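The Second Pair of Hands

Yesenia Echeverri had repaired computers in Geltcombe for so long that her fingers knew things she could not explain. This became a problem in December, when Handside asked her to explain them.

"You don't have to say anything," the young man from the company told her. "You only hold the handles. The arm will do the same as you do, and it will remember."

The arm was called Uzor. It stood in the long room at Nollow, where old computers came to be opened and the useful parts taken out. Yesenia sat at the control desk with one handle in each hand and a pedal under her foot. When she moved her right wrist, Uzor moved too, a very small moment later, like a pupil who repeats a word after the teacher.

The first morning was terrible. She pressed too hard, because she was waiting to feel the little click of the latch, and the handles did not give her any click. She had to learn to see it instead. She had lost a sense, and she was angry about it until lunch.

On the second day she began to talk to the arm. She spoke in Spanish, quietly, as her father had spoken to her in his shop when she was nine and he put his hand over hers on the screwdriver. "Slowly. Now lower. Wait."

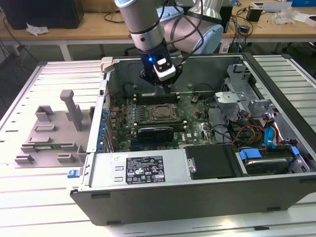
Page last changed: December, 16:40

She stopped above the memory slots. Before she touched anything she always stopped, for one breath, and she had never noticed this until the young man came to stand behind her chair.

"Is there a problem?" he asked.

"No. I am looking."

"We can cut the pauses out later. It makes the recording shorter."

She kept her hands still, and on the table the gripper kept still also. "Don't cut them," she said.

"But nothing happens in them."

"My father did this. If you go in without stopping, you break the latch."

He wrote something on his tablet. She did not know if it was her words or only the number of the recording, which was 585.

They worked until it was dark outside. By the end of that week the counter said 2,531, and her shoulders hurt in a place where they had never hurt before. Then the young man asked her to take her hands off the handles and put her foot away from the pedal.

"Now it goes alone," he said.

Uzor rose, turned a little and came down over an open computer. Yesenia held her own hands together in her lap - she did not trust them to stay there. The arm moved lower. Above the memory slots it stopped.

The young man looked at his screen, and then at her.

"Wait," she told him in Spanish, and he seemed to understand.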